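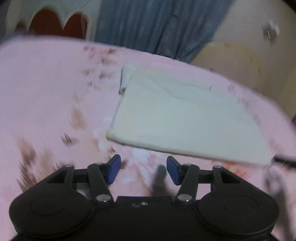
Février, 16 h 40. Barème prêts immo, moteur Pundale

Relancé le calcul des mensualités sur 200 dossiers à taux fixe. Écart d'un centime sur 37 d'entre eux par rapport à Ceko. Cause probable : arrondi du taux périodique avant l'actualisation. Pundale tronque à la sixième décimale, Ceko garde tout.

Repris trois dossiers à la main : Ceko a raison. Dernière échéance à ajuster dans les trois cas.

Svenja Baumgart demande si l'assurance emprunteur est calculée sur capital initial ou restant dû. Initial dans le jeu Björklund, à vérifier pour Wirkesell.

À faire : passer à 1 000 dossiers, arrondi en sortie seulement.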